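Wrist camera policy fails on reflective objects, is my evaluation fair?
Posted 25 November 2024 in Manipulation and Learning

tetidier_k
I am training a policy by imitation, 87 demonstrations, to pick a phone stand and place it in a tray. With the glossy black device away from the table it succeeds in 69 trials of 87. With the device near the stands, I have only 15 good trials of 31. I did not change the weights between the two sets.

My supervisor says the reflections are the cause. I am not so sure, as the stands themselves are also close together.
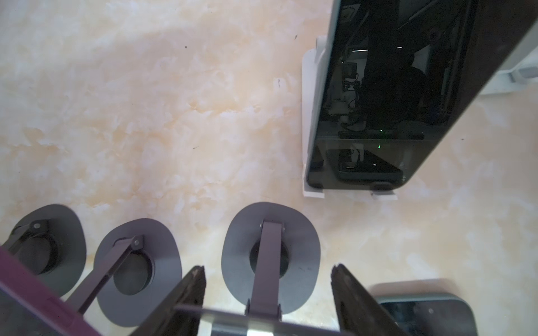
Wrist view over the grey stands, black device at upper right.

Is it correct to report this as a result, or do I need another condition?

Homero
You need another condition. Put a matte box of the same size in the same place and repeat the 31 trials. If the success stays low, then it is clutter — the reflection is not guilty. Please also keep the stands in fixed positions, marked with tape under the edge.

mastari
Same problem in my lab in April. Try colour jitter.

Roussel
I agree with Homero. Jitter may improve the number but it does not answer what was asked. I would also mask the glass region in the recorded images and look if the predicted action changes. This costs no robot time. And write the two sets separately in the table, please, their sizes are different.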